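Section 5. First handling exercises with your finished Bozkurt hand gripper

By now you should have a gripper that opens and closes sweetly, and I do hope you stopped for a cup of tea after fitting the bushings, as I told you to. These exercises are the ones we use at the Bedasholm shared workshop, and they will teach your hands more than I can by going on about it.

1. Before you start, squeeze and release the handle slowly, 121 times if you have the patience (Asnakech Endale, who drew up the linkage, swears by that figure). The arms should swing freely without any sideways wobble.

2. Check the two screws in each finger pad. They want to be snug - please don't lean on them, the threads are only plastic.

3. Spread your fabric on a flat surface and smooth it out as best you can. Something light with a zip in it makes lovely practice.

Textured white material and a pair of gripper fingers:
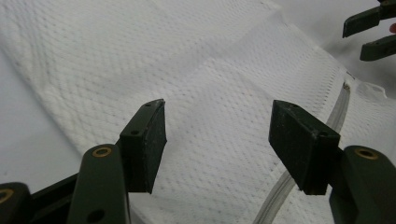
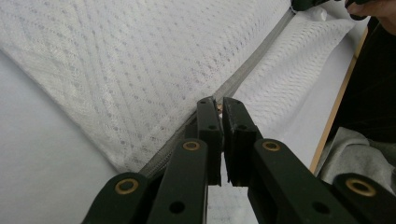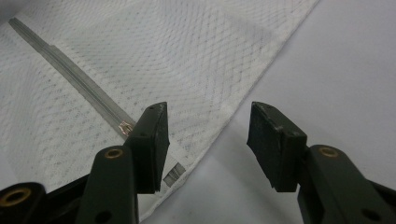 4. Bring the open fingers down with one pad on each side of whatever you mean to pick up, then close gently until you feel it give a little against the pads.

5. Lift by a finger's width, hold for a slow breath, and set it down again. Swap hands and repeat.

Note: scuffs on the pads are nothing to fret over. Wipe the dust off with a barely damp cloth and carry on. If a pad has gone shiny and starts to slip, print a fresh one from the Pokulum folder, file 334.

Caution: keep fingertips, sleeves and long hair well away from the arms while they are closing. The linkage nips harder than you would think, as Gualtiero Santoro's thumb can tell you.

When you can manage the lift with either hand, go on to Section 6 and fit the wrist strap.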